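Akbridge Everyday Bowl, white with mint rim

Tableware > Bowls > Akbridge
Item 656
In stock – ships from the Morkau warehouse

Round bowl, white, thin pale mint-green line at the rim. Smooth inside wall. Good for soup, cereal, fruit, or whatever you've got sitting on the counter in November. Goes with the rest of the Akbridge range, so mix it with the lavender or the plain white if you already have those.

Sold singly. Box of four also available, see the options at the top of the order form. The box is item 732. Same bowl, same rim, just packed together.

New this season: the color rim. Last year's Akbridge bowl was plain all over and a lot of you asked for something with a bit of color but not too much. Marwa Zaki did the rim colors for us. Mint was her first pick and it stayed. Lavender is a full color dish, not a rim, please check before you order becuase we get returns on this every month.
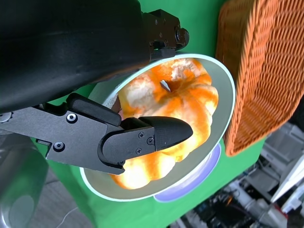
2 min read

Small ribbed pumpkin, mottled orange and cream, in the white bowl with the mint rim. Lavender-purple dish partly showing underneath. The pumpkin is not included – we get asked.

Using it

Fall table: one bowl per small pumpkin or gourd, down the middle of the table. Put a colored dish under the white one if you want the rim to show up more. Fenna Van Damme in our Morkau store does hers with mint on lavender and changes the fruit every week or so. Pears, clementines, then back to pumpkins.

Everyday: wash by hand or top rack. No microwave for the rimmed bowls. The plain ones are fine.

Real pumpkins: dry the bottom before you put it in. Check it every few days, a soft spot will leak and the stain is a pain to get off. Warm water, dish soap, leave it to soak. No scouring pads on the rim.

Stacking: they stack. Put a paper napkin between if you're storing them for a while.

What's in the box

Single: 1 bowl, paper wrap
Box of four: 4 bowls, card dividers

Dishes, plates and pumpkins sold seperately or not at all.

Shipping and returns

Orders over 50 ship free. Pickup in Morkau from 10 am, bring your order number. Broken on arrival – send a photo to Karlijn Dewulf at the service desk and keep the packaging till she gets back to you. Unused bowls can come back within the month, original wrap please.

Store reviews

"Got the box of four. Nice rim, lighter color than I expected but I like it." – Jolien V.

"Wish it came a size bigger. Ok for soup." – Willy N.

Bigger size: asked for, not planned yet. Try the Trolier serving bowl, item 67, if you need room for more than one portion.

Goes with

Akbridge dish, lavender
Akbridge bowl, plain white
Trolier serving bowl
Van Wijk table runner, natural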